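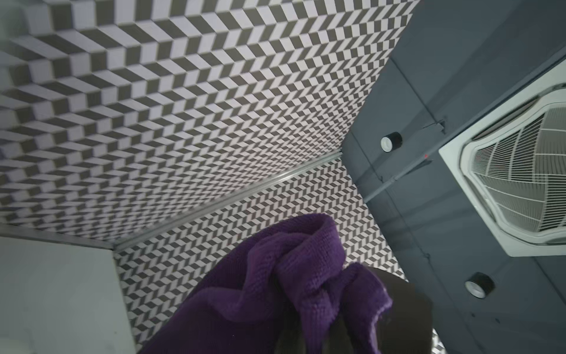

The man from Billden said the desk would pay for itself by November.

"How does a desk pay for itself?" asked Flurina Kälin.

He had a chart for that. It showed a line going up. Along the bottom it said Tidy Hours, and up the side it said nothing at all.

Flurina worked from the box room, at a table she had inherited along with its wobble. There were papers on it in heaps, and she knew the heaps as a shepherd knows sheep. The tax heap leaned on the Skiston heap. Under the Skiston heap was a plate.

"Clutter costs the home worker 14 hours a month," the man said. His badge read Sreekumar Kaimal.

"Who measured it?"

"It's a known figure."

"Known to whom?"

He looked at his chart. He was young and his shoes were very clean, and she felt a bit sorry for him, though not 500 pounds sorry, which was the deposit.

He moved on to the Trelletti method. You took everything off the desk and put back only five things. Whatever was left over went in a box, and if you hadn't opened the box in 16 days you threw it out without looking.

"And if my passport's in it?"

"People do ask that," he said.

"What do you tell them?"

"To take the passport out first."

"Then I'd have to look in the box."

He wrote this down. She rather hoped it would go to head office.
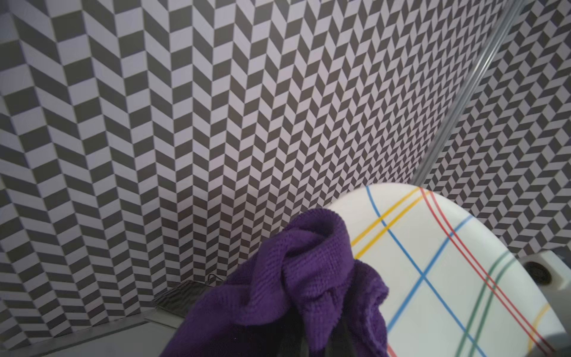 Her sister-in-law Latrice had done the Trelletti method in the spring and talked of little else until summer. Her desk had a lamp, a pen, a pad, a laptop and a small cactus. It was lovely. Latrice did all her work at the kitchen table now, so as not to spoil it.

"What's on your own desk?" Flurina asked.

"Mine?"

"You must have one."

Sreekumar put the lid back on his pen. There was a long pause, in which the boiler came on.

"It's more of an ironing board," he said. "I share with Mohammed-Awal. He's got the proper table, he's doing his accountancy exams."

"Is it tidy?"

"You can't really leave things on it. They slide off."

She made him a tea. To set it down she had to shift the Skiston heap, and the plate came out, and with it a letter from the council she had been blaming the postman for since Christmas. He was decent enough to look out of the window.

"I'm still not buying it," she said.

"No," he said. "Could I just get a signature to say I came?"

She hunted for a pen. In the end she had to borrow his.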